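6 Comparing handheld grippers on soft goods

This section covers the side-by-side trial of two handheld grippers fitted with different jaw sets. Complete section 5 (pairing and firmware) before starting. The procedure applies to the Plikwood and Grilleten jaw sets on the standard Wumbei handle. Other jaw sets can be tested the same way, but the closing force limits in 6.3 will not apply.

6.1 Before you start

You will need:

Wumbei handles, charged — 2
Plikwood jaw set
Grilleten jaw set
Hex driver from the handle case
Test garments, cotton or cotton blend, no zips or metal buttons
A flat padded surface with a fitted cover
The Wumbei controller, with the trial profile loaded

NOTE: Do not compare jaw sets on one handle by swapping them between runs. The trigger spring is trimmed at the factory to suit the jaw fitted, and the second set will read high until it is trimmed again.

6.2 Fitting the jaws

1. Switch the handle off and wait for the indicator to go out.

2. Remove the transit clip. Keep it; the handle must not be shipped without it.

3. Slide the jaw carrier onto the rail until it clicks. The Grilleten carrier is a tighter fit than the Plikwood and may need a second push.

4. Tighten the retaining screws alternately, a quarter turn at a time. Stop when the driver slips.

5. Squeeze the trigger fully and release it. The jaw must return to the open position without help. If it stops part way, loosen both retaining screws and repeat step 4.

6. Write the jaw set name on the handle label or on tape. The handles are the same colour and are easily mixed up once the trial is under way.

CAUTION: Keep fingers clear of the jaw while tightening. The carrier can release under spring load if the screws are not seated.

6.3 Calibrating

1. Place both handles on the surface with the jaws open and nothing between them.

2. Switch on the first handle. Select Trial, then Zero, on the controller.

3. Close the jaw on the rubber test block and hold until the reading settles. The closing force must not exceed 34 N.

4. Repeat steps 2 and 3 for the second handle. If the two readings differ by more than 2 N, re-zero both handles and check the rail for lint.

5. Save the calibration. A calibration is lost if the battery is removed and must be done again.

NOTE: Handles supplied through Allthorpe before March carry the earlier rail. They calibrate normally but need the spacer shown on the card in the handle case.

6.4 Running the comparison

1. Drop the garment onto the surface from waist height. Do not arrange it. Shake it out and drop it again if it lands flat.

2. Start a run on the controller.

3. Hold the handle upright and bring the jaw down on the highest fold. Close, lift clear of the surface, hold, and release.

4. Record the result as Held, Slipped or Missed. A grasp that picks up the cover along with the garment is recorded as Missed.

5. Drop the garment again and repeat with the other handle. Alternate handles for the whole session.

6. End the session at 88 grasps. Longer sessions tire the operator's grip and the trigger trace becomes uneven.

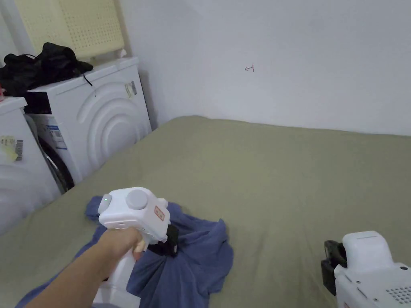 Approach height has more influence on the result than closing force, and it is the setting operators most often let drift during a session. Start each grasp with the jaw just clear of the cloth, then lower it straight down. With a T-shirt or similar garment bunched up as it is under the black jaw of the handle in use, there is usually a raised fold to aim for. Keep the hand wrapped around the vertical grip with the thumb along its side. Park the other handle at the edge of the surface, as at lower right, where the garment will not land on it.

CAUTION: Do not drag the garment sideways to improve a poor grasp. Side load bends the jaw tip, and the damage is not covered by the jaw warranty.

6.5 Reading the results

Open Trial, then Compare. The controller lists both handles with the number of grasps in each category and the mean closing force for grasps recorded as Held.

Discard the session if:

— either handle was recalibrated part way through
— the garment was changed
— the operator changed

A high Slipped count with normal force usually means worn jaw pads. A high Missed count on one handle only points to a bent tip or a loose carrier; go back to 6.2, step 4. If both handles miss often, check the cover. A loose cover lifts with the garment and should be pulled tight at the corners.

Export the session before switching the controller off. Unsaved sessions are not recoverable.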